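Refill pouches vs. new bottles for the wall dispenser, does anyone bother?

tilegrout_ed
We redid the hall bath in May and put in a Nivia two-chamber wall dispenser, one side shampoo, the other side body wash. Brushed steel front, screws into the tile. I like it, but refilling is a pain. The chambers lift out and the opening is small, so half of what I pour ends up down the outside. Do you all use the pouches or just pour from a regular bottle? Clear plastic bottle with a label on it, same as everyone has around the house:

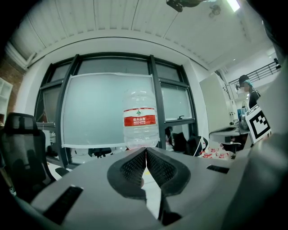 marlow_k
Pouches, every time. The Greddale ones have a spout that fits inside the opening on most wall units. Snip the corner, stick it in, squeeze. Takes a minute. Pouring from a bottle with a wide neck into a small hole is always going to make a mess.

sudsandsons
I don't agree on the pouches. You can't get the last of it out, and per ounce they cost more than the big jug at my store. Buy the jug, get a funnel from the kitchen aisle, done. Mine has been in the vanity drawer for years.

marlow_k
Depends on the store. Where I am the pouch is cheaper. And thick conditioner does not go through a funnel. I have stood there waiting for it.

sudsandsons
Run the bottle under warm water first. It goes through.

petra_88
Has anyone had the Nivia pump stick? I have the single-chamber one. It worked fine with the soap that came with it, then I put in a cream body wash and now the button goes in and stays in.

tilegrout_ed
Mine hasn't yet but I only have thin stuff in it. The leaflet says nothing with beads or scrub in it. Doesn't mention cream.

hexkey
Take the pump out and soak it in warm water overnight. Then push clean water through until it runs clear. Cream wash dries in the tube if you don't use it every day. If the spring is rusted you need a new pump, and Nivia sells those separately, part 579 on the one I had. Check yours, they may have changed the number.

petra_88
Thanks, will try the soak tonight.

lowwater_lou
This is why I went back to a shelf. I had an Aaltonen steel dispenser in the last house. Looked good, but you could never see how much was left, and it dripped on the tub edge so there was a soap ring to scrub every week. Now it's a plain corner shelf and whatever bottle is on sale. No regrets.

hexkey
The drip is usually an air leak at the seal. There's a rubber washer under the pump collar. Ours dripped too until I changed it.

lowwater_lou
Changed it twice. Still dripped.

marlow_k
Aaltonen changed the collar on the newer ones, fwiw. My sister's doesn't drip. It does show every fingerprint.

sudsandsons
All brushed steel shows fingerprints. Wipe it with the towel when you get out.

tilegrout_ed
OK so back to the original question. I got a Greddale pouch on the way home. The spout fits the shampoo side. On the body wash side it's just too wide, or the opening is a bit different, I can't tell. I ended up cutting the corner smaller and squeezing slowly. Less mess than before but not a minute's work like marlow said.

marlow_k
Cut it at an angle, not straight across. Makes it narrower at the tip.

tilegrout_ed
Will do next time.

gullwing_t
Anybody looked at the Orden one? It fills from the top with a hinged lid, so you don't take anything off the wall. I'm putting accessories in 2 bathrooms and want towel bars, paper holder and dispenser to match. They say the pump is good for 2,000 presses, and I don't know if that's a lot.

hexkey
It isn't, for a family. Four people, couple of presses each a day, you'd be through that in under a year. Ask if they sell the pump by itself before you buy.

gullwing_t
Good point. I'll email them.

lowwater_lou
Or a shelf.

petra_88
Update on mine: soaked it overnight and the button comes back out now. A bit slow but it works. Switching to a thinner wash when this one's used up.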